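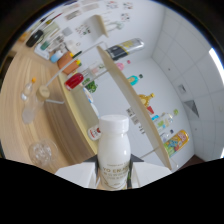
Robotics > Grippers > Hand-held grippers > Prevunden comparison

The Prevunden comparison is a bench test of hand-held grippers and the camera that goes with them. It was set up at Nalley to find out whether grasps shown by a person holding a gripper can be copied by a robot arm fitted with the same fingers. It is often cited as proof that they can. The published results support a narrower claim, and several parts of the test have been questioned.

Background

A hand-held gripper is a pair of robot fingers on a handle. A person squeezes the handle, the fingers close, and a camera fixed above them records what is in front. The recordings are then used to train a controller for an arm. The main appeal is cost, as no arm is needed while the recordings are made.

Makers of such tools usually report success rates from their own labs, on objects they picked themselves. The Prevunden comparison was meant to be more even-handed. It used one set of 40 household objects for every gripper, among them bottles, cans, cups and glassware, and the same furniture throughout. The objects were chosen by the team that ran the test, however, and the reasons for the choice were never written down. Soft items such as cloth and bags were left out.

Equipment

Two finger designs were compared. The Flevden finger is a stiff block with a flat inner face. The La finger is thinner and bends a little under load. Both were mounted on the same handle, and both used the same wide-angle camera. The arm and its controller were also the same in both cases, so differences in the results should come from the fingers alone. Critics have pointed out that the La fingers were fitted second, when the operators had already had weeks of practice with the handle. The order was never reversed.

The wide-angle lens takes in the fingers, the object and much of the room in one view. It also bends straight lines strongly toward the edge. The test report treats this as harmless. It gives no comparison with a narrower lens, and a plan to add a second camera at the side was dropped in April.

Method

Operators made 417 recordings with the hand-held tool. In each one they moved to a named object, closed the fingers on it, lifted it and put it down. A recording was kept if the object left the surface and did not fall. Recordings that failed this check were thrown away before the total was taken, and the number thrown away is not given. This is probably the most serious gap in the report. A reader can't tell if a clean grasp was normal or the result of many tries.

The second stage was run on the arm. It made 144 attempts, split evenly between the two finger designs. Objects were placed by hand to match the start of a recording. The report says they were placed "closely" but sets no limit in distance or angle, and no one outside the team checked the placements.

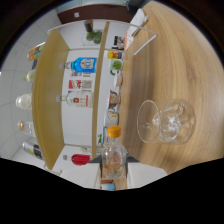 A hand-held gripper with its fingers on either side of a small orange-capped bottle. A stemmed glass lies on its side on the tabletop.

Results

The arm completed 87 of its 144 attempts. The Flevden fingers did better than the La fingers on upright bottles, and the La fingers did better on cups. With cans the two were too close to separate. The report ranks the Flevden design first overall, but the ranking depends on how many bottles are in the set. With fewer bottles and more cups, the order might well have changed.

Stemmed glasses were scored apart from the rest. A glass lying on its side offers the fingers a thin stem, a wide bowl and a rim, and the three call for different grips. The report lists these attempts as "partial" when the glass moved without being lifted. It then leaves the partial attempts out of the failures in one table and counts them as failures in another. The figure of 87 comes from the stricter table.

Shelf picks were harder than table picks with either design. The authors blame the width of the handle, which they say forced operators to come in at a steep angle. The arm has no handle, so this does not explain why its own shelf picks were weak too. A simpler reading is that there were fewer good shelf recordings to learn from.

Criticism

Objections to the comparison fall under two main heads. The first is that it measures the training method and the fingers together and can't pull them apart. A poor result for the La fingers could mean a poor finger, a poor set of recordings, or a controller tuned for stiffer fingers. The controller settings were fixed during early work with the Flevden design and were not changed afterward.

The second is the setting. All recordings and all attempts were made in the same room at Nalley, with the same tables and shelves. A controller trained there may have learned the room as much as the objects. The report says that it "should carry over" to other rooms and offers no test of this.

Supporters reply that most published gripper tests are weaker, and that the Prevunden team at least named both designs and gave a total for failed arm attempts. Both points are correct. They do not bear on the ranking.

Later use

The object set has been reused in smaller tests, usually with a few items swapped for local ones. Scores from these tests are sometimes printed next to the original scores as if they could be compared directly. A repeat of the full comparison with the finger order reversed has been proposed at Nalley, but no results have been published.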